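Reading time: 1 min

April 2018
Posted by Thu Doãn

Okay, small thread on rebuilding the old office computer, seeing as three of you asked and I've got tea and a sore back.

Background: Uyên Đào was getting rid of it and I said I'd have it. She thinks I'm nuts. It's going to hold all our family photos (I've scanned 2000 of them so far, send help).

Biggest favourite tip, from Chiến Phan: sort out your bench first. Every part gets its own spot before you touch a single screw. I used to put everything in a cereal bowl. Never again! 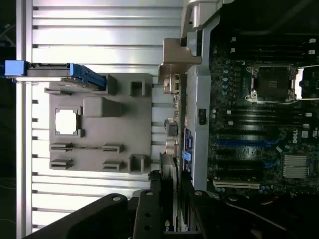 Next up, the processor. Lever up, check which corner has the little mark, lower it straight in, lever down. Don't slide it around, don't press on it. I held my breath the whole time, and I'm not ashamed of it.

Then memory. Both ends have to click. If you think it clicked, push again. Last November I spent a whole evening blaming the power supply on Nhi's computer and it was one stick sitting a hair too high.

Drives go in last for me. Some people do them first and that's fine, but I like having the extra elbow room while I'm fiddling with the board.

Someone asked about thermal paste: a blob the size of a pea, in the centre. Wipe the old stuff off first, please!!

Still hunting for a quieter fan, so if anyone near Nendgate has a spare in the garage, message me. I'll trade you for lemons, the tree's gone wild this year.

Contact | © Thu Doãn | Back to top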